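Every July the same pitch lands in my inbox: come to Ferkden, dive the wall, see turtles guaranteed. I don't buy the guarantee. A turtle hasn't signed anything. 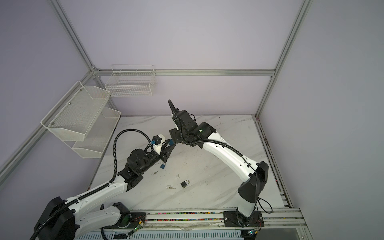
Dollham Sub-Aqua Club - Opinion

What bothers me more is feeding. Plustadance, the boat most of us use, now hands out bait so the eels come up for the cameras. It's good for the reef, they say, and people who meet an eel will want to protect it. Maybe. I did 14 dives there and saw eels that had quit hunting and started checking pockets.

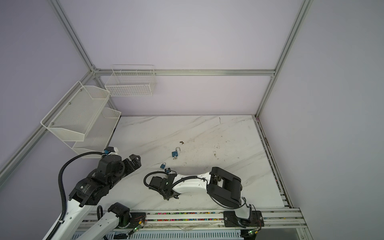
One member wrote back that without the bait half the new divers would see sand and go home, and then who pays for the mooring buoys? Fair question. A buoy costs money, and Sandhu Reef alone has 5 of them. But I'd want to see the accounts before I credit the eels.
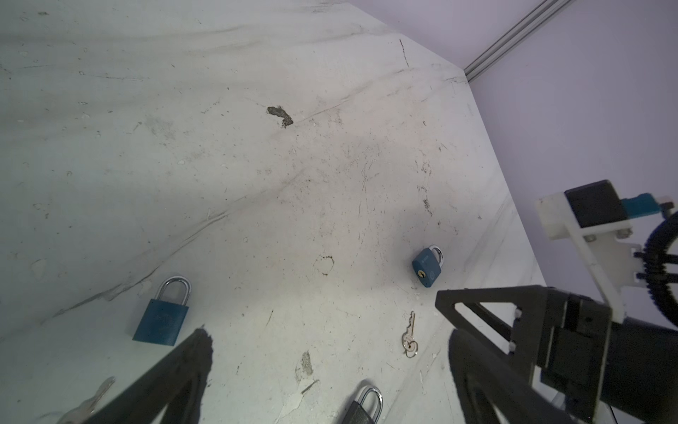

Another reader asks whether I would rather have an empty reef. It was never empty. I spent most of one dive at a single coral head watching a blenny - no bait, no extra charge - and I'd pay for that again.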